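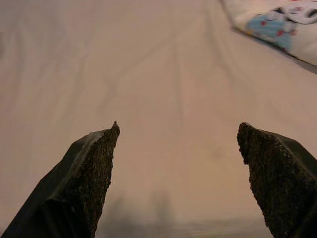 Before you start: pick one cloth job and stick with it

When I first got interested in comparing gripper fingers, I tried them on everything in the house, from dish towels to a winter coat, and I ended up with a notebook full of remarks that I couldn't compare with each other. So please learn from my wasted July and choose a single job. Mine is moving a blanket on a made bed, and I've grown very fond of it. A bed is soft, it gives a little when you press it, and the fitted sheet loves to come along with whatever you are trying to pick up.

What you'll want to have ready

A fitted sheet in a plain color, so the wrist camera gives you a clean view of the fingertips. A blanket with a busy print, which makes it easy to tell blanket from sheet on the screen. Two sets of finger pads, one smooth and one with a rough, grainy face. I label mine Bivov for the smooth pair and Jineo for the gritty pair, after the bins they live in, and you can call yours whatever you like.

Step 1. Look at the pads with the fingers open

Open the gripper all the way over bare sheet and check the wrist view. You should see both pads and a good stretch of cloth between them. Take your time with this one! Look along the inner edges for lumps and ragged spots, and write down which finger they are on. My friend Consuelo Ayala skipped this once and spent an evening blaming her controller for what was only a bit of pad sticking out at the tip.

Step 2. Set your closing force low and leave it there

My controller takes a closing value up to 2,000, and I start at 74 for thin cloth. Whatever number you pick, use the same one for both pad sets. It's awfully tempting to nudge it up when a grasp slips - I know, I've done it - but then you are testing the number and the pads together.

Step 3. Bring the hand in at the blanket's edge

Come in low, with the fingers pointing down toward the hem, and close slowly. Keep the other arm out over the open sheet, where it can come across to help later without bumping into anything. Before you close, check that each cable has slack on the outer side of its arm. 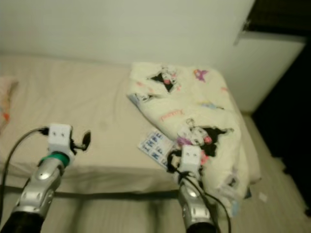

Right hand down at the edge of the blanket, left hand over the sheet.

Step 4. Lift, wait, and write it down

Raise the hand a little and hold for a count of 2. Note whether you have blanket only, blanket and sheet, or nothing at all. Then smooth the bed, put the blanket back in a loose heap, and go again. Do your whole run with one pad set before you swap, and brush off any lint in between, particularly from the gritty pair, where it settles in deep.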